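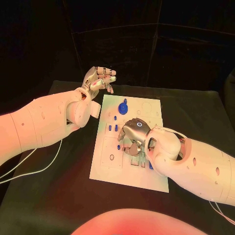
## Teaching a two-armed robot a board task: bench tips

These are the notes we keep taped inside the cabinet door at the Igwe workshop. They cover remote control of both arms and moving the arms by hand. Most of it applies to any peg-and-slot board with a knob or two on it.

### Before you power up

- Wipe the tabletop with a barely damp cloth and let it dry. Grit under the board makes it rock when a hand presses down.
- Lay the board flat near the middle, where both hands can get to it. If one arm has to stretch all the way out to reach a corner, move the board.
- A dark table with a white board is easy on the operator's eyes. If your table is pale, put down a plain dark cloth and tape the corners tight.
- Run the cables down and away from the board. Leave enough slack for the wrist to turn fully, then turn it fully once to check.
- Take off rings and tie back sleeves if you're going to be moving the arms by hand.

### Holding the board still

Rubber shelf liner from the kitchen aisle works well. Cut it 2 inches smaller than the board on every side so it doesn't show and the fingers don't catch it. Double-sided tape holds better but leaves gum on the table, and you'll be scraping it off with a plastic card and cooking oil. Ayodele Ezeani uses museum putty at the corners and says it's fine for light pegs. I've had it creep with stiff ones.

### Moving the arms by hand

1. Put the arm in its free-moving mode and support the forearm before you let go of anything else.
2. Hold it by the forearm shell. Keep your fingers out of the elbow and away from the finger joints.
3. Bring the hand in from above and stop just short of the part. Pause, then close the fingers.
4. Lift straight up before you go sideways. Dragging a peg across the board teaches the arm to drag pegs.
5. Back away and finish with the hand open.

Keep your own head and shoulders out of the camera's view. Stand beside the arm and reach in from behind the elbow.

### Working by remote control

Go slower than you think you need to. A good run on our board takes 30 seconds per part, and the rushed ones mostly get thrown out.

Use one hand at a time while you're learning. Park the idle hand above the table with the fingers curled and leave it there. Once you can place pegs cleanly, start using the second hand to steady things.

Approach small pegs with the thumb on the side you can see. If the back of the hand hides the peg, tilt the wrist before you go down. Guessing leads to bent pegs.

Clear parts are hard to see over a camera feed. Turn the lamp so it hits them from the side, or run a thin line of marker along the top edge. Wipe the marker off with rubbing alcohol, after trying it on a spare first.

### Good runs and bad runs

Start each run with the parts in a slightly different spot. Three runs with small changes are worth more than a stack of identical ones. If you drop a part, stop and mark the run as bad. If you miss and recover cleanly, keep it, and write "recovered" in the log.

Selma Dervishi logs in pencil on an index card: date, operator, which hand, what was placed. It goes in the recipe box under the bench.

### Putting away

Count the pegs back into the jar. Rest both arms before cutting power, and dust the finger joints with a dry, soft paintbrush. No spray cleaner on the hands.

Spare pegs are in the second drawer, with the shelf liner.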